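Cómo montar una comedia en un pueblo pequeño sin arruinarse

Preltmont tiene 300 vecinos y, según el cartel, «gran tradición teatral». Lo segundo lo pongo en duda. Aun así, en agosto estrenamos una farsa y algo aprendimos.
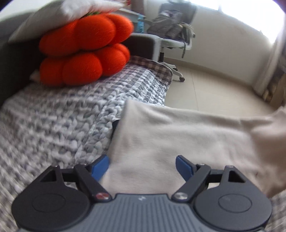
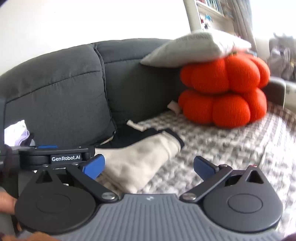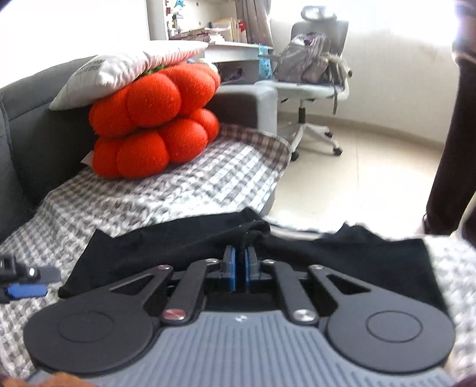

1. Elige un texto de reparto corto

Dos actores pueden hacer 20 papeles, dicen los catálogos. Pueden, si el público perdona mucho. Lee la obra en voz alta antes de pagar derechos: las que hacen reír en silencio a veces mueren en escena.

2. Desconfía de los cambios rápidos

Ensáyalos con el vestuario definitivo desde la segunda semana. El velcro ayuda menos de lo que prometen – y se oye desde la última fila.

3. Acento, el justo

En Steltum vimos un montaje donde todos hablaban «de pueblo» y no se entendió una frase. Con cambiar el ritmo y la postura sobra.

4. Haz 2 funciones

La gira por Lenihan y Rirnedholm sonaba muy bien en la reunión. Pide antes las medidas del escenario, por escrito, y pregunta quién paga la furgoneta.

Publicado el 10 de noviembre de 2022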